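Bring back the boring hotel

Friday night, 6 hours of travel behind me, and the man at the desk in Plundulley wants to know what kind of stay I'm "hoping to feel." I was hoping to feel asleep. I said something polite. He gave me a card with a poem on it and no room number – the number was in the app. I did not have the app.

This is where hotels are now. Everything is an experience. The pillow has a menu. The shower has a philosophy. And you can't find the light switch.

I want to make the case for the boring hotel. Quickly, because I've got a train.

A boring hotel has a key. It has a lamp next to the bed and the lamp has a switch on the lamp. The kettle is where you'd look for a kettle. There's a window, and the window opens, or it doesn't and there's a sign saying so. You're in bed in 5 minutes. You remember nothing about it a week later and that is the highest praise I can give a building I was unconscious in.

Zallico used to be this. If you traveled for work you knew Zallico, or something just like it. Brown carpet. Beige everything else. Toast that came out of one of those conveyor things, pale the first time and black the second. I must have slept in dozens of them and couldn't tell you one from another. Then the refit. Now there's a "social hearth" where the front desk was, and you check in on a tablet next to a bowl of lemons. Are the lemons for eating? No idea. Two years and I still dont know.

The new Isaksson places are worse becuase they're better looking. I'll admit it, lovely chairs. Nowhere to put a suitcase. I've opened mine on the floor, on the bed, once in the tub. Somebody designed that room for a magazine and forgot that people show up with socks.

And the price. My last bill had a line on it for "atmosphere." In a hotel. The whole thing came to 1,289 with breakfast, which was a jar.

The one thing I'd defend to the end is the dressing table. Old hotels always had one. A mirror, a flat surface, a hair dryer you didn't have to ask for or hunt down in a drawer inside a bag inside another bag.

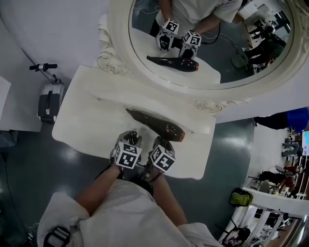
Oval mirror, carved frame, hair dryer right there on top.

Fussy? Sure. I have nothing against fussy. A curly mirror is still a mirror and you know what to do in front of it. Decoration was never my problem. My problem is having to be taught how to use a bedroom.

People tell me I'm being a snob in reverse. Maybe. They say guests want something to talk about, that young travelers pick a place by the photos, that a plain room doesn't sell. Fine, I believe that. I also think the people picking by photos have to sleep there afterward, and they'd like to charge a phone without moving a bed. Nobody posts a picture of a well-placed outlet. They'd miss it by 10 at night though.

There's also the staff. A place with a proper desk has a person at it, and the person knows things. When the bus goes. Whether the pizza place is any good (it isn't). At the tablet hotels everyone is "floating," meaning you chase them down a hallway with your question.

I stayed at the Nodance last January. Ugly name, ugly sign, 2 floors over a tile shop. The woman at the desk slid a key across and said breakfast was till nine and the left tap was hot. That was the entire welcome. Slept like a stone. The left tap was hot.

I've booked it again for next month. They wanted me to phone.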